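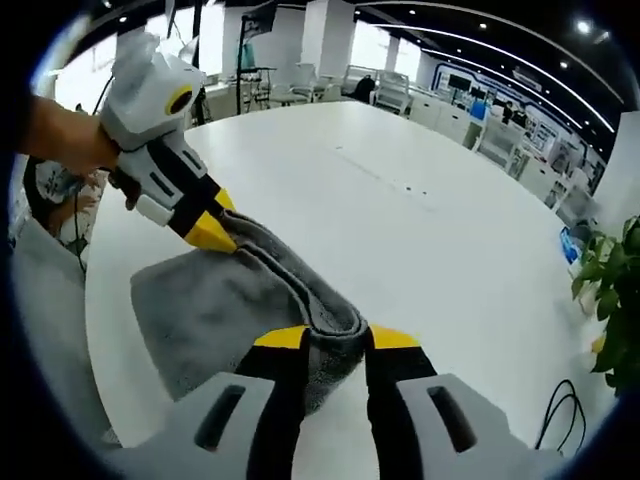 Set-up Guides › Hand-Held Grippers › Leltix Pair
Reading time: 3 min
Print this page | E-mail this page

4.3 Two-gripper check with a towel

Run this check after section 4.2 and again any time a fingertip has been replaced. It needs one Leltix pair, a clear stretch of table and a plain towel. Use the same towel each time. A fluffy one grips differently from a thin one, and the readings will not compare.

1. Close the Nastard logging program if it is open, then start it again. Wait for both grippers to show as ready.
2. Lay the towel flat, with one short side facing you.
3. Open both grippers all the way. The opening value should read 80 on each. If one reads lower, repeat the zero step in 4.2.

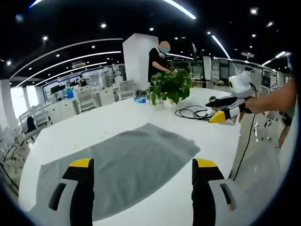

4. Keep slack in both cables. Leave any spare length coiled on the table, out of reach of the fingers.
5. Close each gripper on a single layer of towel, hold for a slow count of five and let go. Do this at all four corners.

Note: Squeeze the handle evenly. A fast squeeze can trip error 108, which clears when the gripper is opened again.

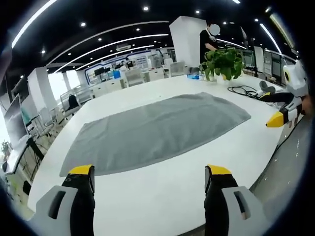

Fig. 4-6. Towel laid flat, grippers open.

6. With one gripper, pick up an edge and fold it toward the middle. Press the fold down with the second gripper.
7. Grip the towel at both ends and pull until it is taut – no harder. Neither end should slip.
8. Save the log. Write the last four digits of the file name on the check sheet (3099, for instance).

Caution: Do not pull sideways on the fingertips. They are held by a press fit and can come away from the finger.

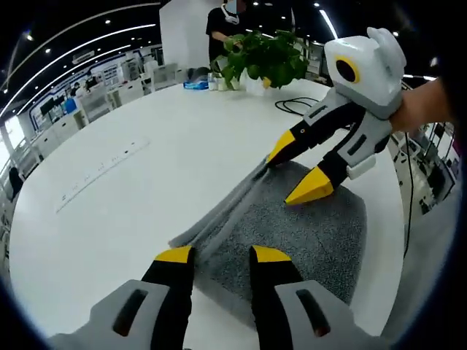
AFTER THE CHECK

Wipe the yellow tips with a dry cloth and pick off any lint. Look into the slot in each housing as well, as towel fibers collect there. Do not use compressed air near the lens.

If the towel slips at step 7, swap the tips for a new set and start again from step 3. Tips should be changed after 40 sessions in any case. The Mayrhofer tips fit but are slightly longer, so the zero step has to be redone.

Send completed check sheets to Villads Vigfúsdóttir at Plemeck by Thursday. Storage and charging are covered in 4.4.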